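双腕移動ロボットの導入計画
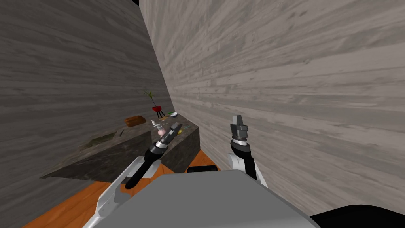 双腕移動ロボットの導入計画(そうわんいどうロボットのどうにゅうけいかく)とは、二本の腕と移動台車を備えたロボットを事業所や研究施設に導入する際に行う、機種選定、予算編成、設置準備および運用体制の検討を指す。固定式の産業用ロボットの調達に比べ、対象作業が一つに定まらないことが多く、本体価格よりも周辺費用と立ち上げ期間の見積もりが計画の成否を左右するとされる。単に「導入計画」または「機器計画」と呼ばれることもある。

目次
概要
計画の段階
費用の構成
シミュレーションによる事前検証
グリッパの選定
設置場所の条件
調達方式
事例
課題
関連項目

概要
双腕移動ロボットは、台所、配膳室、検体準備室など、人の作業に合わせて造られた空間で小物を扱う用途に使われる。専用治具やコンベヤを前提としないため、既存の設備を大きく変えずに導入できる点が利点に挙げられる。一方で、扱う物の形や置き場所が日によって変わるため、仕様書に作業内容を書き切ることが難しい。

このため導入計画では、最初に対象作業を列挙し、それぞれについて物品の大きさ、質量、置き場所の高さ、許容される所要時間を表にまとめる。この表は作業一覧表と呼ばれ、見積依頼書の添付資料として供給者に渡される。検収の基準にもなるので、改訂の履歴を残しておくのが通例である。

計画の段階
一般的な計画は、要求整理、事前検証、概算見積、機種選定、契約、設置、検収、定常運用の順に進む。各段階は重なることがあり、特に事前検証と概算見積は並行して行われる場合が多い。

要求整理では、現場の作業者への聞き取りと作業の観察を行う。ここで把握した頻度の低い作業まで要求に含めると、腕の可搬質量やグリッパの開き幅に対する要求が過大になり、候補機種が極端に少なくなる。頻度の低い作業は人が行うものとして初めから除外する例もある。

機種選定では、カタログ上の可搬質量のほか、腕を伸ばした姿勢での可搬質量、手首の回転範囲、台車の旋回に必要な幅が比較される。可搬質量は腕を縮めた姿勢で表示されることがあり、奥行きのある台の上で作業する場合は供給者に条件を確認する必要がある。

費用の構成
費用は初期費用と継続費用に分けられる。

初期費用には、本体、グリッパ、センサ、充電装置、制御用計算機、輸送および据付、床や電源の工事、安全対策、操作者の教育が含まれる。このうち見落とされやすいのは電源工事と輸送で、搬入経路に昇降機がある場合は、かごの寸法と積載質量によって分解搬入が必要となり、据付の工数が増える。

継続費用には、保守契約、ソフトウェアの使用許諾料、消耗品、予備品、電力、担当者の人件費が含まれる。消耗品の中心は指先の樹脂部品と配線類である。担当者の人件費は部門の共通費に埋もれやすく、機器の費用として計上しない組織もあるが、その場合は導入後の費用対効果を正しく比較できない。

予備費の扱いは組織によって異なる。初期費用に一括して含める方式と、段階ごとに小さく設ける方式があり、後者は承認の手続きが増える代わりに残額を把握しやすい。

シミュレーションによる事前検証
本体を購入する前に、計算機上で作業空間を再現し、腕の到達範囲や干渉を調べることが広く行われている。作業台や壁、台の上の小物を仮想的に配置し、台車の停止位置を変えながら動作を試す。左右の腕が互いの動きを妨げないか、壁際の物に手が届くかといった点は、この段階でおおむね判断できる。

特に確認を要するのは部屋の隅である。二方向を壁に囲まれた台では、腕の肘が壁に近づくため、開けた場所では問題なく届く物にも手が届かないことがある。一方の腕で物をつかんでいる間、もう一方の腕をどこに退避させておくかも検討の対象となる。

検証にかかる費用は、三次元モデルの作成と技術者の作業時間が大半を占める。機種のモデルが供給者から提供される場合は費用が下がるが、提供の条件として購入の意思表示を求められることもある。一つの作業につき1000回の試行を行い、その結果を機種間の比較に用いる方法が知られているが、仮想空間での成功率は実機の成功率を保証しない。摩擦、物の柔らかさ、照明の変化は再現が難しく、実機での確認に要する期間を別に見込んでおく。

グリッパの選定
二本指の平行グリッパは構造が単純で、交換部品も安く、最初の導入で選ばれることが多い。小さく軽い物には適しているが、浅い器や台に平らに置かれた薄い物は指先が入りにくく、つかみ方の工夫や指先の変更が必要になる。吸着式や多指式を併用する場合は、交換装置の費用と、交換に要する時間を作業一覧表に加える。

左右に異なるグリッパを取り付ける構成もある。対応できる物の種類は増えるが、予備品を2種類持つことになり、在庫費用が上がる。左右を同じ型にそろえておけば、片方が故障した際に部品を融通できる。

設置場所の条件
台車の走行には平坦な床が必要で、敷居、排水溝、敷物の端が障害となる。作業台の高さは腕の可動範囲と直接関係し、高さの異なる台が並ぶ場所では、それぞれの台について到達範囲を調べる。台の奥行きが深い場合は、物を手前に置く運用に改めるほうが、腕の長い機種を選ぶより安く済むことがある。

光沢のある天板や暗い色の石材は、センサの種類によっては距離の計測が不安定になる。事前に天板の見本を供給者に送り、計測の可否を試験させる例がある。充電場所は作業場所の近くに設け、避難経路と重ならないようにする。

調達方式
調達方式には、購入、リース、短期賃貸、成果に応じた利用契約がある。購入は長期の総額が低くなりやすいが、機種の更新が早い分野では陳腐化の危険を利用者が負う。リースは年度ごとの支出が一定で、予算を組みやすい。短期賃貸は実機での確認に使われ、賃料の一部が購入時に差し引かれる契約もある。

複数の供給者から見積を取る場合は、保守の範囲、訪問回数、代替機の有無を同じ書式で記入させる。書式をそろえないまま総額を比べると、保守を含む見積が不利に見える。

事例
食器と調理用品を扱うタンデック(Tandeck)社は、試験用厨房への導入にあたり、候補機種をシレル(Sillel)とコロンボ(Colombo)の二つに絞った。シレルは本体価格が低く、コロンボは保守契約に代替機の貸し出しが含まれていた。同社は両機種について計算機上の検証を行い、56件の作業を記した一覧表をもとに比較した結果、シレルを選定した。検証の実施は外部のネレン(Nelen)社に委託している。

計画書は2023年8月9日に承認された。当初の日程では据付から検収までを6週間としていたが、電源工事の遅れにより検収は翌年6月にずれ込んだ。延期の間の保管料は予算に計上されておらず、教育費の一部が充てられた。同社はその後の計画書の様式に、保管料の欄を追加している。

課題
作業の成功率の定義が供給者ごとに異なり、横並びの比較が難しいことが指摘されている。落とした物を拾い直した場合を成功に数えるかどうかで数値は変わる。契約書に定義を書き込むことで検収時の争いは減るが、交渉に時間がかかる。

使用を終えた機器の処分費も課題である。蓄電池の引き取りは有償となることが多く、初期の計画に含まれていない場合は、更新時の予算を圧迫する。下取りの条件は機種や使用年数によって変わるため、契約時に書面で確認しておくことが望ましいとされる。

関連項目
移動マニピュレータ
ロボットシミュレータ
総所有費用
検収
リース取引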